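A Visit to the Clornano Build in Trarnthorpe

The Clurnavthorpe workshop opens its doors to visitors a few times a year, but I had never gone out to Trarnthorpe, where one of its members has an arm running at home. In January I finally took the trip. The arm is called Clornano, and the person building it is Kwan-ho Cheung.

Cheung started with a used arm he paid 800 dollars for. It came with a bad wrist joint and no controller. Parts since then have cost him another 900, most of it going to motors and a power supply. The bench and the wiring he did himself. The gripper was made at the shared workshop, where members can book the machines by the evening.

We started a little after 10 in the morning. He put the arm through its warm-up moves first, then a set of slow reaches with the gripper shut. He does this before any picking so he can listen to the wrist. The camera rides near the gripper and sends its picture to a laptop, and most of what I watched that morning I watched on the laptop.

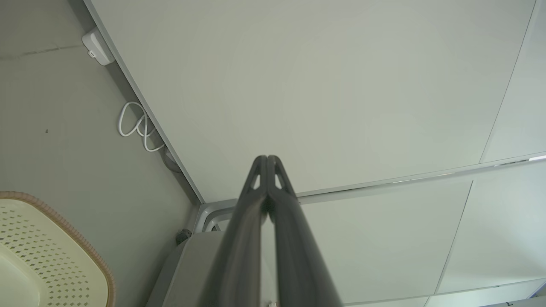

The control program is named Ko. It is short and he let me read through it. Each run is saved with the joint angles next to the video, and he is working toward 1000 saved runs before he changes anything in the fingers. The current fingers are version 2. The first pair flexed too much under load and he keeps them in a drawer.

I asked about noise. He only runs the arm in the daytime, and the base sits on rubber feet from a hardware store. From the next room I could hear the shoulder motor but not the rest.

Visits are by request through the Clurnavthorpe workshop desk. Parking in Trarnthorpe is on the street. Bring a drive if you want a copy of the Ko files, as they are not online yet.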